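Trirndale Tabletop: README for the club's pick-and-place recordings

Last changed 2020-02-29

Hello, and thank you for taking the trouble to open this file before unpacking everything else (we know how tempting it is to go straight to the folders). Trirndale Tabletop is the set of recordings our student club made for the shop counter project, in which one arm with two fingers learns to pick up small shop goods and put them where a customer might like to find them. Most of us had never worked with an arm before we joined, so please read what follows as the notes of people who were learning as they went, and who would rather tell you too much than too little.

What is in the set

There are 367 recorded runs, each in its own numbered folder. A run holds the wrist camera pictures, the joint positions, the open or closed state of the gripper, and a short line of plain English saying what the driver was asked to do, such as "put the sandwich in the basket". We drove the arm by hand for every one of them. No run is longer than 600 steps, as Hadero, our recording program, stops by itself at that point and saves whatever it has. 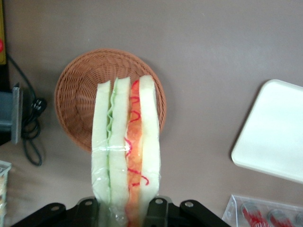
Soft things were harder for us than hard ones. Foam gives under the fingers, and a clear wrapper can slide about over whatever is inside it, so new drivers tended to squeeze far too much and then be surprised when the thing sprang out again. We ended up setting the closing force quite low for anything squashy. If you replay our runs on your own arm, do start with the value in the settings file and creep upwards from there!

How the goods were laid out

The layouts are named after the main piece of furniture on the table: basket, tray or rack. Rack layouts use the clear stepped stand, which we turned to a new angle between sessions so that nobody could learn the moves by heart. Clear plastic is awkward for a camera, and our first training attempts in Trummer went quite badly wrong near the edges of the steps. We have kept those early results in the folder called old, in case they save somebody a wasted week.

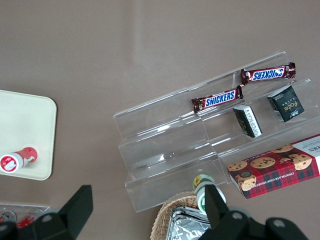
Ciladum Student Robotics Club

Packets and boxes may lie at any angle, and printing may be upside down. Please don't tidy this up by throwing away the odd ones, as we would dearly like a model that copes with a messy counter.

Known troubles

Folders marked with a 2 at the end are second tries at the same task, and the first try is always kept beside them. In a handful of runs the written line says "box" where "packet" would be fairer. We mean to put these right in February's tidy-up, but do tell us if you find one we have missed.

Training

Our own starting recipe runs for 1000 rounds and fits on the club's elderly desktop, if you are patient and leave the window open. Type "make small" first, which trains on the basket layouts only and will show you quickly whether your paths are set up properly.

Using it

You are welcome to use the recordings for teaching, for your own club or simply out of curiosity. Please keep this file with them when you pass them on, and send corrections through the issues page.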